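Tùng Cao
Posts on tables, kitchens and workspaces

1/ I cover work tables in brown kraft paper and I've been doing it long enough to have opinions. A couple of you asked how I lay out the grid on top, so I'm putting it all in one thread. It's for sorting kitchen things, dry food, dishes, anything you want to spread out and then find again.

24 likes · 3 comments

2/ Paper first. Plain kraft on a roll, the heavier kind if you can get it. The thin stuff tears when you lift tape off it. I buy the 1,000 foot roll because the short ones run out in the middle of a table, and then you have a seam where you don't want one.

3/ Wipe the table down and let it dry before you unroll anything. Crumbs under the paper make bumps, and a bump under a plate means a plate that rocks. I leave the roll flat under a couple of heavy books overnight if the room is cold. In February the paper in our place is stiff as a board and wants to curl back up.

4/ Tape the far edge down first. Then pull toward you and tape the near edge. Then the sides. If you do the sides first you trap a wave in the middle and you can't get it out.

18 likes · 5 comments
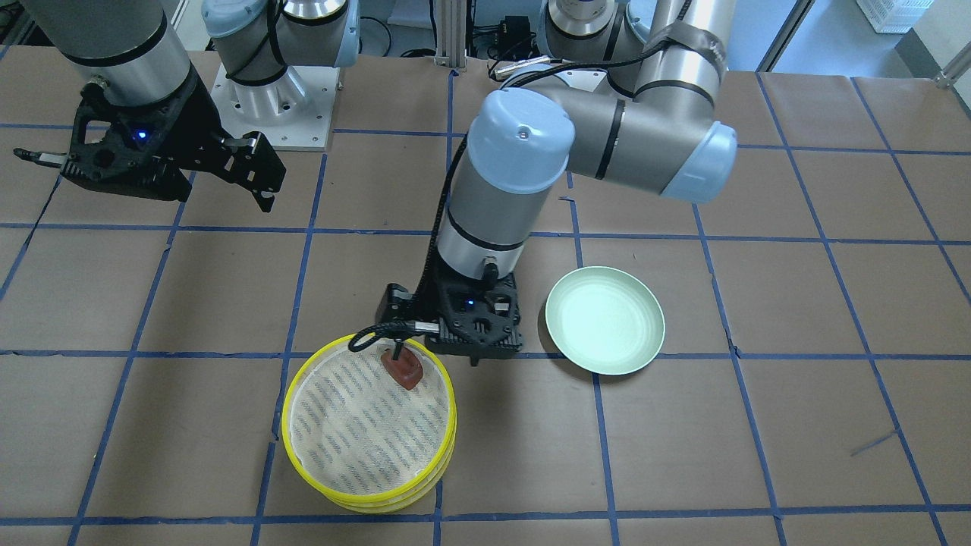 5/ The grid is what takes the time. I use blue painter's tape and run all the long lines before I start on any short ones. Don't expect them to come out like graph paper. Wherever the paper isn't flat the tape bends with it, and the squares end up only roughly square. I used to peel the bad ones and redo them. I stopped. A cell that's a bit off still holds a bowl.

6/ Cell size depends on the biggest thing you'll put down. Measure that, add a finger's width on each side, and use it for every cell. Diễm Lưu likes them smaller and lets big things cover several cells. We've argued about it. Her way looks better with jars and mine is easier with dishes.

7/ Press the tape with the side of your thumb. A plastic card works too, but it can drag the paper if you lean on it. Do the crossings last, they lift first.

31 likes · 9 comments

8/ Someone asked if you can skip the tape and draw lines with a marker. You can. I did that for a whole winter. Marker doesn't come off, so once you want a different layout you're buying more paper. Tape you can move 2 times, sometimes more, before it gives up.

9/ Sieves next. I like having them out on the table with everything else, since a hook on the wall always ends up behind something. Give them a spot near the front edge where you can reach them.

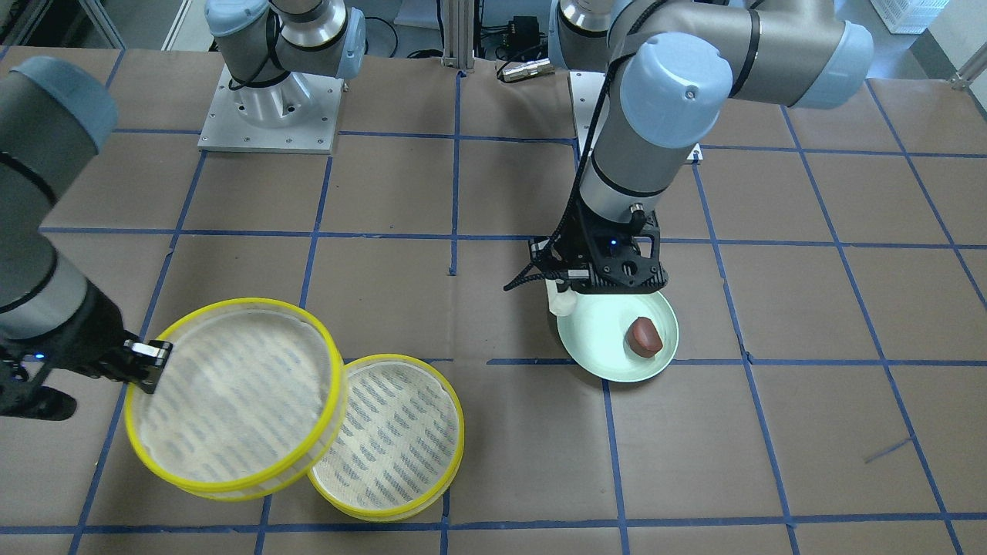
10/ Yellow rims are good for one simple reason, you can spot them against brown paper from across the room. Same with a pale green plate. I had a set of tan dishes once and kept setting things down on top of them. If you're buying anything for a table like this, buy it in a color.

11/ Look at a sieve edge-up before you put it away. Lying flat on the table you don't notice what's stuck in the mesh. Tip it toward the light and you do. A dry brush from the outside, then a tap on the rim. I don't wash mine every time if I've only used it for dry things.

12/ Two sieves of the same kind don't need a cell each. They can overlap a little. What I don't do is nest them with something between them, because that's how you bend the mesh.

15 likes · 2 comments

13/ Plates: I leave an empty cell next to each one. You want somewhere to put down whatever you take off it. People fill every square because the squares are there.

14/ Food goes in front of a long line of tape. I run one strip across the whole width of the table, lower than the middle, and the food sits on my side of it. Everything behind the line is open space for working. It's easy to remember, and when Diễm and I are both at the table we don't have to ask each other what goes where.

22 likes · 6 comments

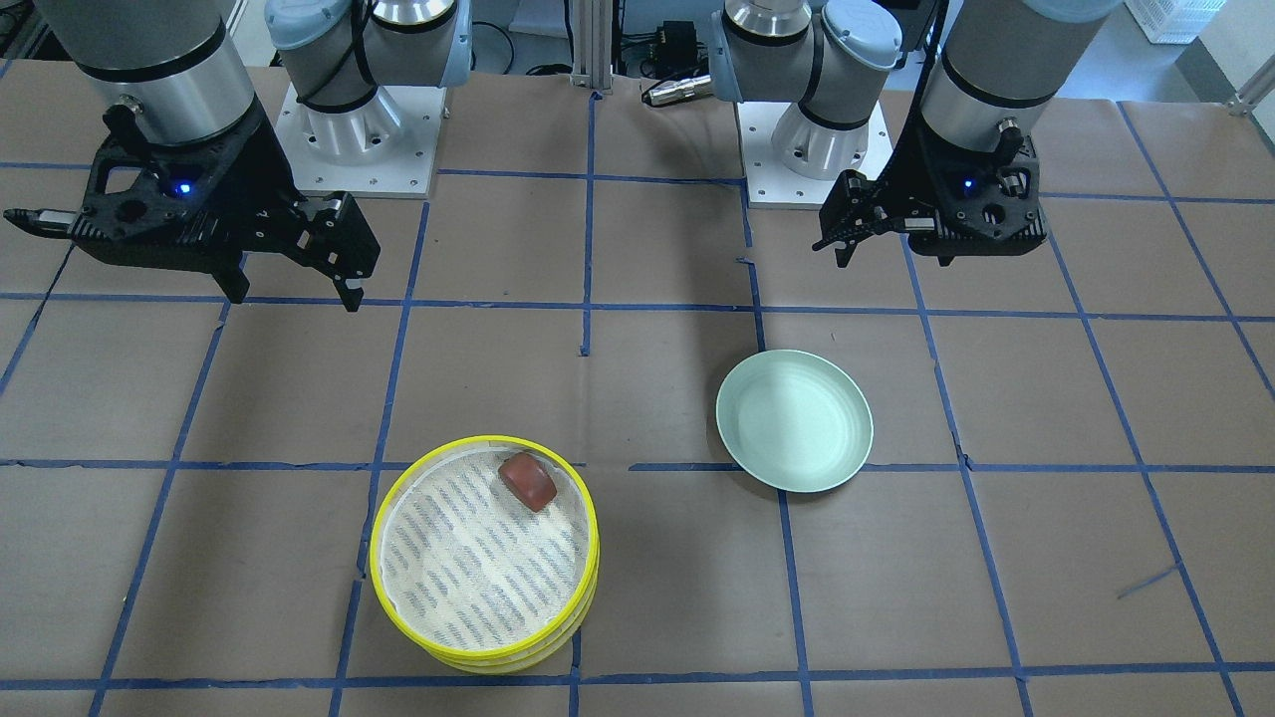
15/ WHEN TO CHANGE THE PAPER

Creases and faint seams don't bother me, and neither does a small torn edge here and there. You'll get a stray bit of blue as well, like the short slanted one near the front right on ours. It's not part of the grid. I leave those alone. Pull one up and you take the top layer of paper with it.

16/ What does make me change it: grease, anything sticky, or a tear that a plate can catch on. Grease goes straight through kraft and into the table. If you spill oil, lift the paper the same day.

17/ To take it off, peel the outside tape and leave the grid on. Fold from the far edge toward you so the crumbs stay inside. Most places won't recycle it with tape on, so ours goes in the trash. If you compost, you'd have to strip every line first, and I've never had the patience.

18/ Somebody asked about oilcloth. It's fine. It wipes clean and lasts longer. Tape doesn't hold on it for me, though, and I want the tape more than I want the wiping.

19/ Also asked: does the tape color matter? No. Blue is what the store has. Green would be hard to see next to my plates.

20/ I'll do another one on storing the dishes between uses. Questions under this post please, I lose track of them when they're under the others.

47 likes · 14 comments · 8 shares

© Kultari · Contact · Back to top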